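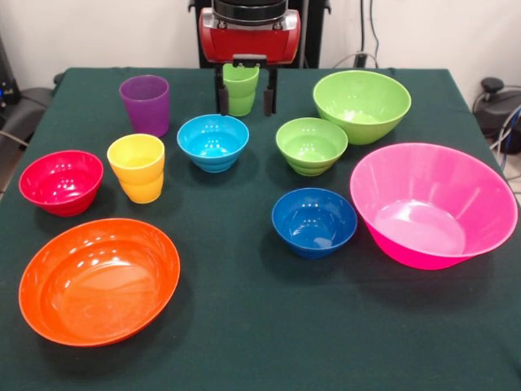 *The sorting table at Zarnov: cups and bowls on green cloth, with the gripper over the back edge.*

May 2019

I came home from the Zarnov open day with a tote bag full of brochures, sore feet, and a much better idea of what we should be asking for in next year's equipment plan. I had gone in expecting one number (what does an arm cost?) and left with a page and a half of them, most of which had nothing to do with the arm. I loved it!

For anyone who wasn't part of the earlier emails: we run a small kitchenware packing room, and we've been going back and forth on whether to automate the mixed returns. Cups, bowls, all sizes, all colors, in whatever order the carton gives them to us. Zarnov does test setups for shops our size, and twice a year they open the doors and let you stand next to the tables and bother the staff with questions.

## The table I kept going back to

There were several stations, and the big palletizing one near the entrance drew the crowd. I spent most of my time at the plain one with the green cloth. It had plastic cups and bowls spread out with their open sides up, from a little red bowl to a great big hot pink one, and that is so close to our returns bench that I laughed out loud.

What got my attention was the spread of sizes. The pink bowl is tall and wide, the light blue one is small, and the cups get narrower toward the bottom. A two-finger gripper has to deal with every one of those, and a rim is a very different thing to take hold of than the side of a cup. I asked whether we would need separate fingers for the cups and the bowls. The answer was "maybe, bring us your worst piece." So the first thing on my list costs nothing: a box of our own worst pieces. I'm thinking the oval gravy dishes, and those thin nesting bowls that flex when you look at them.

I also noticed how close together some of the bowls were. The blue one and the pink one practically touch at the rims. On our bench they'd be stacked inside each other half the time, and when I said so I got a very long and very interesting talk about spacing. Short version – if a person or a chute can spread the pieces out first, you can buy a simpler system. If you want the robot to pull nested bowls apart, that's a separate project with a separate quote.

## What goes on the budget sheet

The Zarnov people were refreshingly plain about this. They hand out a blank planning sheet, and the arm is one line on it. The rest of the lines are the ones I'd have missed:

- fingers and pads, plus spares
- the table itself, and how it gets fixed to the floor
- cameras and lighting
- guarding, and the paperwork that goes with it
- power drops, network, cable routing
- training
- a support contract after the first year
- floor time lost while it's being put in

The pads surprised me. They're a wear part and should be in the yearly supplies budget, same as our tape and blades. I had them filed in my head under "comes in the box."

Lighting was the other one. Shiny plastic throws little white highlights back at you. You can see them in nearly all the bowls on that table, and our overheads are worse than anything I saw in their building. I'm adding a line for lights and I'd rather trim something else than that one. The green cloth also gave me ideas, since our bench top is bare steel and reflects like a pond.

As a first step they suggested a paid trial with our own pieces. For us that would be $4000, and it takes 6 weeks from the day they get the box. You get a written report and video of the runs, misses included. The fee comes off the price if you go ahead with a purchase within the year. I think this is where we should start. It fits under the small projects limit, so we wouldn't have to wait for the capital round in October.

## The other two stops

Gallov had a room down the hall and rents complete cells by the month. Nice people, tidy setup, and I liked being able to hand the thing back. The catch is the minimum term. I still need to work out where renting passes buying for us, and I didn't get a clear answer on who pays for pads and fingers under a rental. I've written to ask.

Kan was showing software, mostly a planner that takes your floor drawing and tells you what will fit where. I gave it our room from memory and it said we'd need to move the label printer (no kidding). The free version would be enough for us.

I skipped the Nelix conveyor talk to go back to the green table. No regrets, but I did pick up the handout, and it's in the folder.

## Things to bring next time

They'll do another of these in the fall, and I'd like two of us to go. Bring:

1. a real floor drawing with the columns and outlets marked
2. door widths, including the freight door
3. our returns count for a normal week and for a January week
4. photos of the bench at its messiest

Parking is free behind the building, 60 spaces, and they were full before lunch. Wear closed shoes or you get loaner toe caps, which are as comfortable as they sound. Coffee was good. The cookies were better – get there before the palletizing demo lets out.

I've started filling in the planning sheet and put it in the shared folder next to the brochures. The lines for power and floor fixing are blank until we get someone to look at the slab. If you have a candidate for the worst-pieces box, leave it on the shelf by my desk with a sticky note saying why you hate it.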